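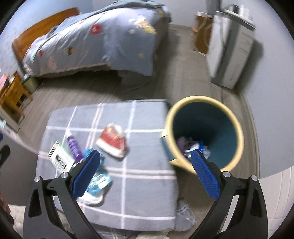
My aunt's obituary is due at the Hollis paper and I could use some advice from folks who have done this before. I've been writing it in pieces at the low table with the plaid cloth on it, the gray-blue one with the white and pink lines, and I keep getting up and coming back to it. She lived in Hollis for 60 years, and before that in Belto. The paper charges by the line, and the funeral home (Brelalholm) says they'll post a longer one on their own page for free. Do I write two? And do I have to list every grandniece and grandnephew by name? There are a lot of us, bless her heart.
porchlight60, 2022-06-18

Oh honey, I'm so sorry. Yes, write two! We did that for my mother in March. The short one had her name, age, town, the service time and the burial place, and the long one had her pie crust and her bowling and everything else we wanted in there. Brelalholm was lovely to us, by the way.
quiltnbiscuit

I'm going to disagree a little, and I mean it kindly. Plenty of older people in Belto only see the printed paper and would never think to look on a website. Pay for the lines. We paid for all of ours and I've never been sorry, my cousins still have the clipping.
belto_born
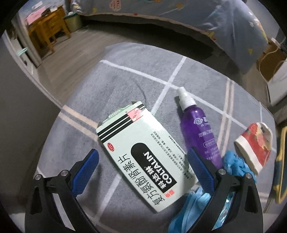 Coltalin box, spray bottle and shoe on the gray rug
Sorry for your loss. On the names, I'd list the 3 closest generations in the long version and put "many nieces and nephews" in the paper. Leave one out by accident and you'll hear about it every Thanksgiving.
zistivier_road

I don't care for "many nieces and nephews," to be truthful. It reads cold to me. If she helped raise them, name them.
belto_born

She did help raise us, that's the trouble! I think I'll do what quiltnbiscuit said, but with our names in both, and trim the part about her jobs.
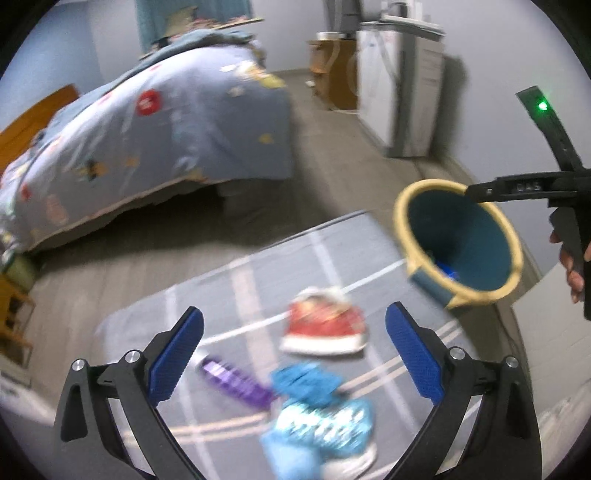
My brother wants the church put in first, ahead of the family, and I'd like it after. Does it matter? Also, please check the cemetery name with the office before you send yours in, anybody reading this later. I had it wrong in my first draft.
porchlight60

Church after family is how I've always seen it, but let him have it if it means a lot to him.
quiltnbiscuit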